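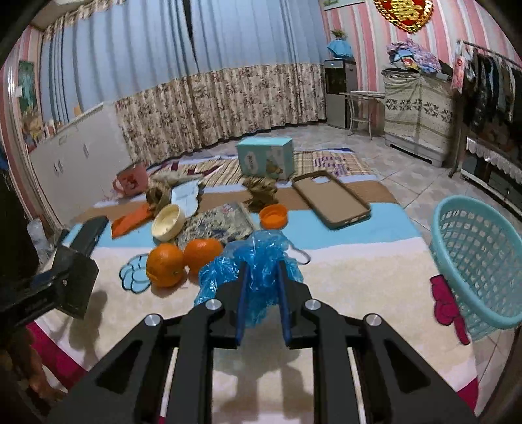
Gripper closed on the blue bag, oranges behind.

To: Hirthorpe robotics club list
Date: Sep 27, 2024
Subject: Re: household objects task, grip pads and scoring

Replies to the earlier message are inline.

> The August sheet says an object counts as held when both
> fingers touch it. With thin plastic they meet each other
> through the bag, so the rule means very little. Can we
> have something we can test?

Agreed. From the next session, a hold counts if the object stays clear of the surface for 4 seconds with the trigger locked. Touching the cloth restarts the clock. Each pair gets 18 attempts per object and logs all of them, including the ones where the bag slides out.

> Our Vosero linkage has play in the outer pivots. The pads
> no longer meet square and we lose small items to one side.

Check the pivot pins before you blame the pads. Two linkages in the spares box had the wrong washers fitted and showed the same fault. If the pads are still out of line after that, refit them with the closing jig – the drawing is in the Flatido folder, sheet 24. Do not file the ribs.
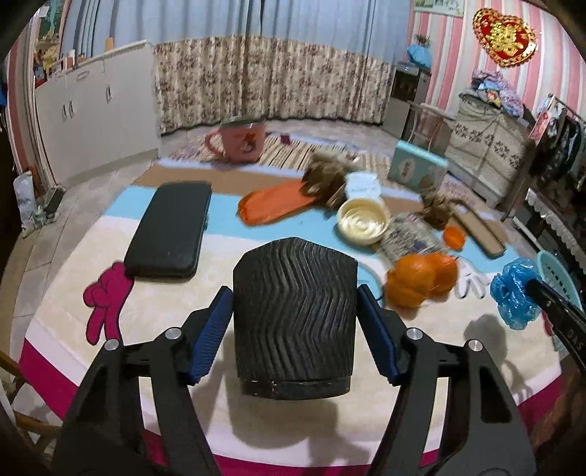

Is the score sheet the same for soft and rigid objects?
Soft objects have their own column, and a fold pinched between the pads scores the same as a full grasp.

> We have 278 attempts logged under the old rule. Do they
> have to be thrown away?

Keep them, but put them in a separate file with "old rule" in the name. The Lu script reads the rule from the file name and will mix the two sets if it is missing. It also stops at blank rows, so remove those first.

Two points not raised in the earlier message. Fruit rolls, so note where it started as well as where it was put down. And when two grippers work on one surface, each pair writes its own log with its own start time. Last term's shared logs could not be separated afterwards.

Corrections to the list, please, in plain text. The archive strips attachments.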